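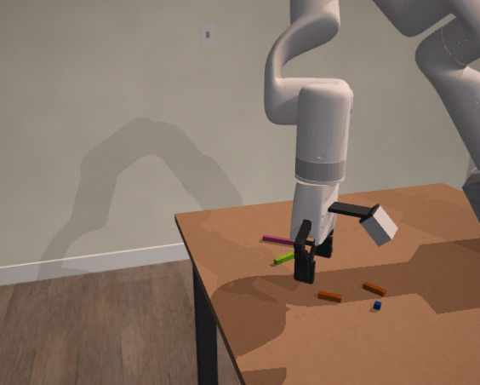 What is the Ustberg Lectures series?
It is an annual programme of public talks on ethics and contemplative practice, held each September in the hill town of Ustberg and open to listeners of any faith or none.

Origins

The series grew out of a reading circle formed by Zoltán Kun, a former schoolteacher, and the Buddhist nun Larasati Tambunan. Their first meetings took place in the library of Kerekes House and dealt mainly with short texts on patience and right speech. When the library became too small, the meetings moved to the Hidik Hall, a former grain exchange that seats up to 600 people. The name Ustberg Lectures was adopted in the same year.

Format

Each edition consists of 11 lectures, given in the late afternoon and followed by a period of silent sitting. Speakers are asked to avoid doctrinal argument and to address conduct in ordinary life – work, family, illness and the treatment of strangers. Written questions are collected at the door and read aloud by the chair. Admission is free, although seats for the opening lecture must be reserved.

Notable lectures

Quang Ngô's "The Borrowed Bowl", on gratitude and dependence, is the most frequently reprinted text of the series. Csenge Veres spoke on forgiveness in two consecutive editions, the second time in reply to her critics. Her argument that forgiveness need not require forgetting was disputed by Jenő Sipos, whose response was printed in the same volume.

Publication and archive

The lectures are published by the Ison Press in paperback, usually in the spring after delivery. Recordings and correspondence are held at Kerekes House, where the catalogue lists 2232 items. The earliest talks survive only in the form of listeners' notes.

Reception

Local clergy were at first divided over the series, and two parishes declined to announce it. Relations later improved, and the closing lecture is now preceded by a shared meal in the parish hall.

See also: Secular ethics; Interfaith dialogue; Public lecture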